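# How Does a Robot Know Where Its Hand Is?

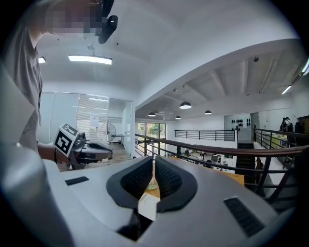
One reader wrote to ask why a robot can't just look at its own hand the way we do. A good question, and the answer is that a camera doesn't know what a hand is. To a camera, a picture is only a big grid of colored dots.

So people help the software. They stick on markers, like the black square patterns on the white cube. The patterns are easy to find, even in a busy office full of railings, lamps, and desks.

The software at Tillero does its job in steps:

1. Look for dark squares on a light background.
2. Read the pattern inside each square. Each pattern stands for a number.
3. Check how big and how slanted the square looks. A small square is farther away – a slanted one is turned to the side.
4. Work out where the cube is, and then where the gripper is.

A cube has flat faces pointing in different directions. If one face is hidden, the software can use another.

A program called Starnon saves every position in a long list. One list from June had 3,938 positions in it. Later, a planning program reads the list and learns how a hand moves when it reaches for something.

Try it yourself: draw a thick black square on white paper. Tilt the paper slowly and watch the shape of the square change.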